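At Fletano, the tables used to be set by hand for every order of the catering service. Now two robot arms do part of it, and Yaa Quansah, who worked there for 28 months as a packer, teaches them.

"In February I was afraid for my job," she says. "Then they asked me to show the movements. My back is better, but my head is more tired in the evening." 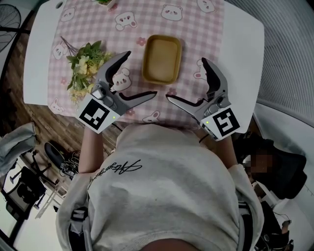

Did anybody lose work because of the arms?

Two people moved to the Pranavdale kitchen, and the rest stayed with new duties.

Her shift leader, Kofi Essien, sees also a loss. "Before, we talked while we packed. Now each one looks at own task — it is quieter." He asked for a longer common break at noon, and got it.

Quansah would like one more thing, a pay grade for the teaching. "It is a skill," she says. "They should write it in the contract."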